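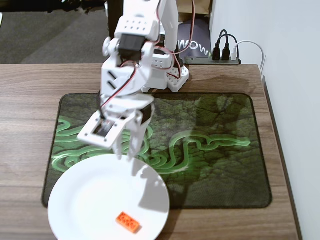 White plate, brown desk. Lunch, in theory.

3 minute read
Print | E-mail

Lunch at the desk. We all do it. Carleen Sheehan has done it for five years, in a back bedroom in Rullosthorpe, and she's had enough of crumbs.

"Keyboard's the worst," she says. "Then the mouse pad. Cloth edge, stitched, holds on to everything."

Her fix is dull and it works. One plate. A proper one, from the kitchen, with a rim. No packets, no eating out of the tub. Plate comes in at one, plate goes out at half past. She tried a tray for a bit, too big, kept catching the mouse.

Vikas Joshi, who sells second-hand desks out of a unit in Sernden, sees the other end of it. Nearly 290 desks through the door since January. Tea rings, mostly. Butter. Something orange on one that never did shift. Wood-grain tops hide a lot, he reckons, so people stop wiping. Run your hand across and you'll know.

His advice: damp cloth, drop of washing-up liquid, go with the grain, dry it straight off. Dont soak the edges. Water gets under the trim and that's your desk gone.

Mouse pads? Depends. Carleen does hers in the sink, cool water, soft brush round the border, flat on a towel overnight. Vikas bins his. Two a year, he says, life's short.

And what to eat. Nothing flaky. Carleen is firm on this. Sausage rolls are a kitchen food. Cold pasta is fine, so is a cheese sandwhich if you lean over the plate. Soup she won't discuss.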